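3.2. Le coffret comme promesse : ce que disent les acheteurs

Les entretiens confirment ce que la littérature sur la consommation ostentatoire laisse entendre avec plus de pudeur : l'objet de luxe s'achète deux fois, une première fois pour lui-même, une seconde pour ce qui l'enveloppe. Parmi les 177 acheteurs interrogés, la question « que possédez-vous de la maison Tatlı ? » a suscité, chez une part appréciable des répondants, la description minutieuse d'une boîte. Il fallait relancer pour apprendre qu'elle contenait une montre.

Nous avions prévu dans le guide d'entretien une rubrique « usage du contenant », placée en fin de questionnaire et dotée de deux lignes de réponse. C'était une erreur de jugement. Les répondants y ont consacré l'essentiel de leur temps, et l'un d'eux est revenu le lendemain avec un complément écrit. La rubrique a été déplacée en tête à partir de la deuxième vague de juillet.

Trois attitudes se dégagent du codage. La première, que nous appelons conservatoire, consiste à garder le coffret dans son emballage, l'emballage dans son sac et le sac dans une armoire fermée à clef. La montre, elle, traîne dans la salle de bains. La deuxième, dite démonstrative, installe le coffret au salon, ouvert, orienté vers le canapé des visiteurs. La troisième est spéculative : 69 répondants ont cité spontanément la valeur de revente du coffret seul, souvent avec une précision qu'ils n'avaient pas su mettre dans l'énoncé de leurs propres revenus.

Le prix plafond consenti pour un coffret vide s'établit à 2285 euros. Le répondant concerné a tenu à préciser qu'il s'agissait d'une offre raisonnable et que le vendeur, d'ailleurs, l'avait refusée.
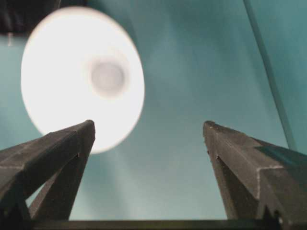
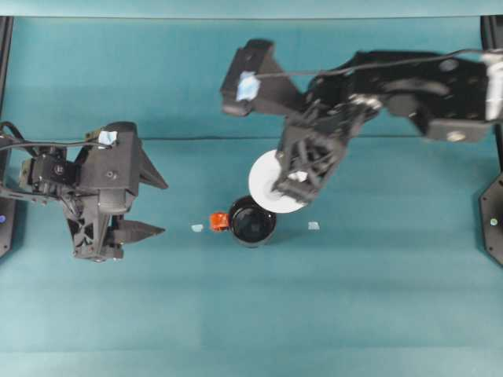

Figure 3. Pinces à doigts sombres, sur fond bleu-vert.

Reste la question de l'intermédiaire. Sharifi, dans son travail sur les salons privés de la maison Drorneck, soutient que le vendeur tient lieu d'emballage supplémentaire : il retarde l'accès à l'objet, et ce retard fait partie du prix. Nos données lui donnent raison sur le retard. Sur le prix, elles sont plus embarrassées. Les clients de Drorneck se souviennent fort bien du café, du fauteuil et du silence ; interrogés sur la remise qu'ils ont obtenue, ils assurent n'en avoir jamais demandé, puis en donnent le montant.

Le cas de Tarkdale est différent. La marque a supprimé le coffret rigide au profit d'une pochette en feutre, accompagnée d'une carte invoquant la sobriété. Aucun tarif n'a baissé. Les répondants qui approuvent cette décision en principe sont aussi ceux qui, en pratique, ont réclamé un coffret au service après-vente. Un cadre retraité nous a parlé de la pochette sur le ton que l'on réserve d'ordinaire aux divorces – le sien l'ayant, de son propre aveu, moins contrarié.

On se gardera d'y voir une simple incohérence. Ñahui propose de distinguer la dépense que l'on montre de la dépense que l'on range, et considère que la seconde obéit à des règles propres, plus proches de celles de la collection que de celles de la parure. L'hypothèse s'accorde avec nos observations chez les clients de Distico, qui achètent en ligne, reçoivent le colis en semaine et attendent le samedi pour l'ouvrir. Elle explique moins bien pourquoi certains d'entre eux rescellent ensuite le carton.

Une limite doit être signalée. Les entretiens ont été conduits au domicile des acheteurs, en leur présence et souvent en celle du conjoint, dont les interventions n'ont pas été codées. Elles portaient presque toutes sur la place disponible dans l'armoire.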